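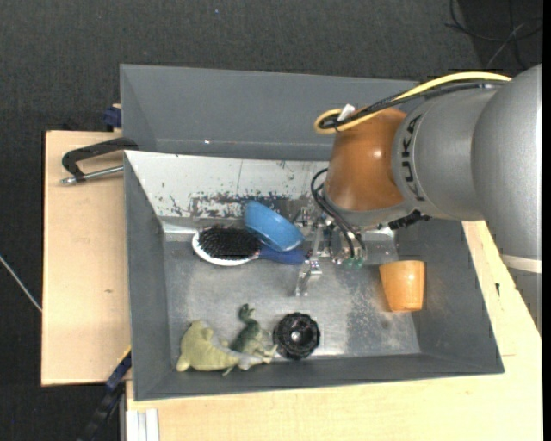

*The KUKA arm reaching into the bin, with the blue bowl resting across a hairbrush.*

**Lerner picking software gets a better sense of when to wait**

Tue 11 November – The small software team at Paiva has put out a new release of Lerner, the planning package it has been building for robot arms that take mixed household objects out of a bin, and anyone who has followed the project from its early days in Treltavthorpe will be pleased to hear that the long-promised rewrite of the grasp planner is finally in it.

Picking up one object by itself is something Lerner has handled for a good while. An orange cup standing clear of everything else gives the planner plenty of room to work with. A bowl lying over a hairbrush handle is a harder case, and it is the sort of case the team has spent most of this year on. The old planner scored every possible grasp separately and went for the highest number, even when the object it chose was pinned under a neighbor. The arm would close on a handle, lift, and drag half the bin along with it.

The new version keeps a simple record of what is resting on what. When two objects overlap in the camera data, the planner guesses which is on top, marks the lower one as blocked and leaves it for later. If the guess is poor, the operator can correct it on screen and the order of picks is worked out again in 350 milliseconds, which the team says is quick enough that people don't drift off to check their mail.

"We used to be very proud of our scoring and a little embarrassed by our picking," said Ottar Hellström, who leads the planning work. "I would sit there in the evening watching the arm go for the wrong thing with tremendous confidence, and I'd think, well, the math is lovely, but my grandmother would have moved the bowl first."

Hellström was also keen to talk about the less glamorous parts of the release, and he did so at some length – the path checker has been given a proper model of the bin walls, and it now treats the hoses and cables on the arm as a loose envelope that has to stay clear of the sides. Operators had asked for that more often than for anything else. Soft toys remain a sore point. Their outlines change from one pick to the next, and the perception module still likes to split a plush animal into 2 objects when it lies up against a wall.

The release closes 17 reported bugs, 7 of them in the logging tool, which has been renamed Zolow and can now replay a whole picking session step by step with the planner's choices shown beside the camera view.

Existing users can install the update over their current version, though saved bin layouts will need to be opened and saved again before the wall model takes effect. Paiva plans a follow-up in December with work on deformable objects, and Hellström says he would be glad to receive logs from anyone whose bins contain stuffed animals.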